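Wednesday, late

Grid connection letter came this morning, two months after they said it would. Dromside can go ahead, but at 18 megawatts and not the 22 we applied for. The other four have to wait until the Travulville substation gets its second transformer, and there is no date on that.

I spent most of the day redoing the output sheet. With the lower cap we lose some of the midday peak from May on, and the winter months hardly change at all. Pei-shan Kong thinks we should build the full array anyway and clip the extra. Panels are cheap now and the land is already leased. I'd sooner leave the north field alone until the battery question is settled. We went back and forth on it over lunch and left it there.

Vodero called at 3 about the inverters. They can still hold our price, but only if we confirm the quantity by the end of the month. I told them it will be fewer units than the last order sheet. They didn't sound surprised.

Then the county meeting at 6:30. More people than last time, a lot of them from the Fang Road side, where the access track comes out. The questions were mainly about trucks and drainage, hardly any about the panels. One man asked how many homes it would run and I gave him the number for the full site, 1,372, before I remembered the cap. Corrected it, but I should have had the new figure on paper. Need to do that before the next one.
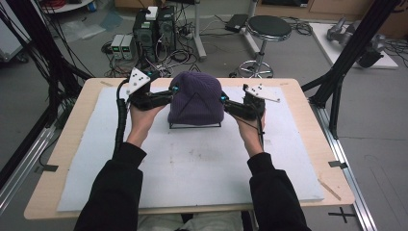
Posted by Zewditu Tsegaye | Filed under: Diary | 2 comments

Drove home the long way past the site. The survey stakes are still in along the lower fence, and the gate was chained properly this time. The ditch by the culvert is full again, so the drainage people have a point – I'll ask for the 18-inch pipe to be priced against something bigger.

Tomorrow: reply to the grid company, new homes figure, call the landowner about the north field. Also return the projector to the library.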